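Countertop and Tiled Wall Care: Frequently Asked Questions
Last updated 2018-12-27

These answers apply to the Florker pale countertop and the Zustov blue wall tile supplied with fitted kitchens in the Vovov range. For the dark countertop, see the separate care sheet.

What should I use for daily cleaning?

Warm water, a few drops of dish soap and a soft cloth. Wipe in straight passes, rinse the cloth, wipe again, dry. Do not use steel wool, powdered cleanser or the green side of a scouring sponge. Melamine foam is permitted on isolated marks with light pressure. Repeated use on one spot changes the sheen.

Are specks in the surface a defect?

Small dark specks are part of the color mix and run through the full depth of the sheet. A speck that can be felt with a fingernail is residue. Soften it with a damp cloth for 2 minutes and lift it with a plastic scraper held flat.

What causes gray smudges?

Usually metal transfer from pan bases, or unglazed ceramic dragged across the top. The foot ring on the underside of a plate is often left unglazed and will mark a pale surface in the same way as a pencil. Use a non-scratch cream cleaner, wipe with the cloth folded into a pad, and rinse. If the mark stays after two attempts, stop and contact the service desk.

What causes pink or peach patches?

Food dye, tomato, paprika oil, tea and some hand soaps. Apply a paste of baking soda and water, cover with plastic wrap, leave for one hour and rinse. Chlorine bleach is not approved for this surface at any dilution.

Can I stand dishes against the wall?

Yes, if the bottom edge of each dish has enough grip to hold its angle. Dishes leaning on one another put the whole load on the last one in the row. Place the smallest and heaviest pieces closest to the wall and add the large plates last.

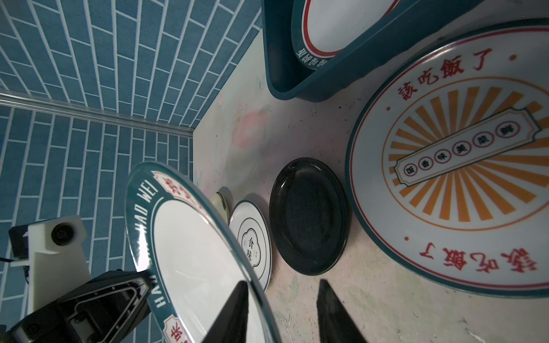

Rimmed plates and a small saucer leaning in a row on a pale countertop, with blue tile and metal corner trim behind.

For regular use we recommend a rack. The Erdős plate rack, part no. 179, has rubber feet and keeps the rims clear of the tile. Do not put a folded dish towel under a leaning row: it slides, and moisture held beneath it can leave a visible outline.

Will a plate rim scratch the glaze?

Glazed rim against glazed tile does not normally scratch. Chipped rims do. Run a dry cotton ball along the rim before storing a plate this way. If fibers catch, keep that plate off the wall and off other plates.

Does the printed decoration on plates transfer to the counter?

Decoration fired under the glaze does not transfer. Decoration applied over the glaze can wear with stacking and scouring, and lettering on a rim is usually the first part to go. Wash such plates by hand.

How do I clean the white grout?

Use a soft toothbrush and a pH-neutral tile cleaner. Work along the horizontal lines first, then the short vertical joints. Rinse from the top down and catch the runoff before it reaches the counter. Acid descalers, including vinegar, etch cement grout. Reseal every August in kitchens with daily cooking, every second August otherwise. Article 127 covers sealers.

How do I clean the metal corner trim?

Damp cloth, then dry cloth. Wipe lengthwise. Metal polish leaves a gray deposit on the adjoining grout that is difficult to remove.

Water collects where the counter meets the tile. Is this a problem?

Standing water should be wiped up the same day. Check the sealant bead for gaps. If it lifts under a fingernail, cut it out, let the joint dry overnight and replace it with sanitary-grade silicone. Do not fill this joint with grout, as the counter and the wall move independently.

How hot can a dish be when I set it down?

The surface is rated to 200 °F for brief contact. Oven dishes and pans go on a trivet. Plates straight from the dishwasher are within limits.

Are scuff marks covered by the warranty?

No. The warranty covers delamination, cracking and color change under normal light. Surface wear, stains and damage from unapproved cleaners are excluded.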